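Memory module (desktop computer)

A memory module is a small circuit board carrying the memory chips of a computer. In desktop machines it is fitted upright in a long, narrow slot on the motherboard, usually close to the processor, and can be taken out and replaced without soldering. The work is among the first tasks taught to repair trainees, and is a routine part of refurbishing used office computers.

Slots and latches

Most desktop motherboards have two or four memory slots, set side by side. Each slot has a channel lined with contacts and a latch at one or both ends. A notch in the lower edge of the module matches a raised key in the channel, so that a module of the wrong type, or one turned the wrong way round, will not go in. A board will generally run with a single module, and the remaining slots may be left empty.

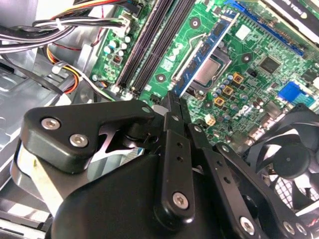

Where two matching modules are fitted, the maker's handbook states which slots should be used as a pair. Modules of different sizes may work together, although the faster of the two will normally run at the speed of the slower.

Fitting and removal

The computer is switched off, unplugged and laid on its side with the side panel removed. Cables crossing the slots are moved out of the way. To remove a module, the latches are pressed outwards and the board is lifted by its edges. A new module is lined up with the notch and pushed down firmly until the latches close – a half-seated module is a common cause of a machine that will not start.

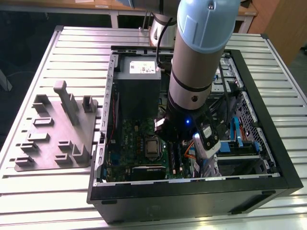
Reuse

Modules taken from scrapped computers are often tested and used again. The Skivia repair scheme, set up by Despina Makris and Bernd Kuhlmann, tested 300 used modules in its first year, of which 174 were returned to service. The others were sent for metal recovery.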